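Sunday afternoon with the grippers: an open day at Gilmartin

September 29, 2024

I went because Anwara Khan had a spare ticket and because I have been promised a machine that tidies up for most of my adult life. Gilmartin have taken the ground floor of a house for their household work, and this was the first time they had let the public in. Coats went in the hall, shoes came off, and we were sent through in groups of 10.

The job on show was clearing fruit. A tray, a few things to pick up, a few things left lying about to get in the way. Tharindu Khan, who was leading our group, said the hand-held tools are how the fingers get their practice: a person does the squeezing and steering, the tool records it, and one day an arm is supposed to do the same without the person. He was careful with the words "one day", I'll give him that.

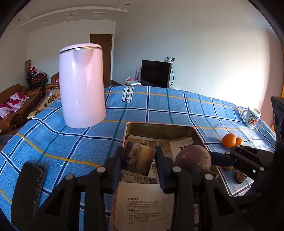

A chunk held over the tray, with the kettle well out of reach.

I have no quarrel with the fingers. They are ribbed and padded and they press from both sides, much as I would with a pair of kitchen tongs. My quarrel is with what gets counted as the chore. Holding a bit of something over a tray is the part of clearing up that a toddler can manage. The rest is knowing that the soft one goes in the bin, the phone goes back to its owner and the kettle wants emptying before anyone moves it. I asked whether any of that was on the programme. Tharindu said they had 1,341 recordings for the Tuka project so far, all of them picking up and putting down, and that deciding came later.

Later is where it always comes. I saw the Finex shelf-stacker at a trade fair a few years back and it was going to be in every corner shop. My corner shop still has Menaka Jayawardena and a stepladder.

To be fair to Gilmartin, they let us ask for changes. A woman behind me wanted to see a whole orange done, which struck me as a sensible test — it's round, it's heavy for its size and it rolls if you nudge it. They had a glass jar in the tray as well, so a drop would have mattered.

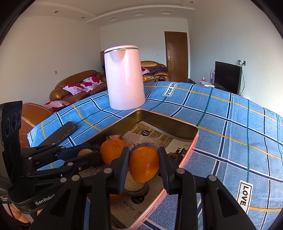

Anisa Ong thought I was being mean. Her view, given on the stairs while we hunted for our shoes, was that her first dishwasher couldn't decide anything either and she wouldn't part with it, so why should a pair of fingers have to know what a bin is?

It's a decent point. But a dishwasher sits in its hole and waits for me to load it, and the loading is the bit I'd like taken off my hands.

Tea was in the back room, poured by people. Tickets were £8, under-twelves £3, and the next open day has not been fixed. Wear decent socks.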